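Posted in: Home & Garage | Clearing Out | Photos

The Big Sort, Week Two

Well, we're still at it! For anyone just joining, we're moving out of the house on Cludetti in August, and before that happens every drawer, shelf and mystery bag has to be looked at by somebody (mostly me). The rule is the same as last week – everything gets put out on a table where we can see it, and then it's keep, give away or toss. No "maybe" pile this time. The maybe pile from last week is still sitting in the hallway and I trip over it every morning.

I started with the hall closet on Wednesday, right after breakfast, and figured I'd be done by 10. I was not done by 10. That closet goes back a lot farther than I remembered, and I kept stopping to read old receipts and try on hats. Mervyn came over to help and mostly ate my crackers, but he did carry six bags out to the car, so I can't complain too much.
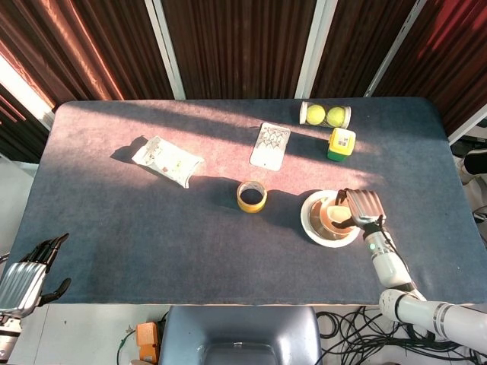 Odds and ends are the worst part of any move, if you ask me. Books are easy, plates are easy, coats are easy, and then you get to the stuff that doesn't belong with any other stuff and you just stand there. The tennis balls are a keep, still together in their clear canister, because I fully intend to play again once we're settled in Plultitz (stop laughing, Gerardo). The roll of yellow packing tape is a keep too, obviously, and it goes back in my apron pocket before I lose it again. I must have bought tape four times this month! The round white bowl is going in the kitchen box with the others, and the snack bag is going in the trash.

Next up is the garage, and I'm a little scared of it. Octavian wants the shelves, so if you're reading this, come get them, and bring somebody with a strong back. I've got roughly 10 empty boxes left and I'd like to finish the whole garage without asking the neighbors for more. More pictures once I can get the side door open – there's a bike leaning on it from the inside.

Filed under: moving, decluttering, odds and ends

Contact | All photos and text © Sorting Out the Cludetti House | Back to top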